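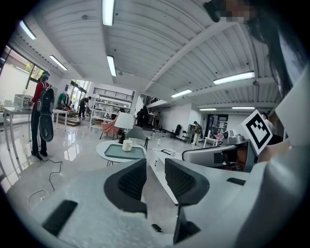
4. Lighting in Large Open Workspaces

Room type for this unit: white corrugated ceiling, fluorescent fixtures, a row of large windows along one side.

4.1 Daylight falls off with distance from the windows. Take readings at desk height, first with the lamps on, then off.

4.2 Pale ceilings return light downward – enter the reflectance separately from the walls.

4.3 Exercise: plot the 23 readings in the Washolm table. Mark the 2 lowest. Due in August.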